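An afternoon at the Kerkberg open day

July 2022

I had promised my colleague Junaid Bukhari that I would write down my impressions, so I do it now, before I forget the details. The robot laboratory at Kerkberg opened its doors to visitors, and we were a group of 14 persons, most of us without any technical education. I work in accounting and I came only from curiosity.

Our guide was Jolene Grimshaw. She spoke slowly and let us ask everything, for which I was grateful. The task of the day was picking up small wooden blocks from a table. It sounds like a game for children, and I must confess I expected something bigger — cars, maybe, or welding with sparks.

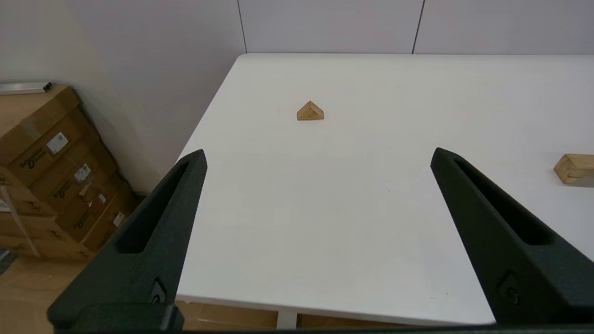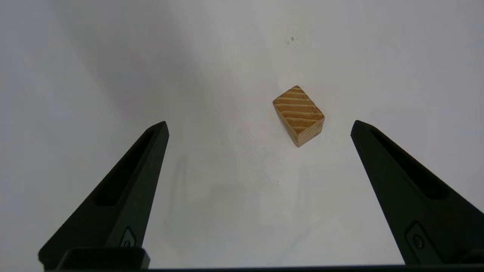
Wooden blocks on the white table, from the robot's side.

Jolene explained to us that a block which lies at an angle asks for more thinking than a straight one. The gripper has to turn first, and only then it can close. A triangular shape is more difficult again, as two flat fingers do not find two parallel sides so easily. I had never thought about this, although I pick up things all day long.

We stayed 30 minutes in this room, and I would gladly have stayed 60. A man in our group asked when such a robot will clean his kitchen. Jolene laughed and told him to come back in September, when they want to begin with cups.

For those who like to go: wear comfortable shoes, and take the earlier tour if you can. Coffee was served afterwards in the hall, and it was quite good.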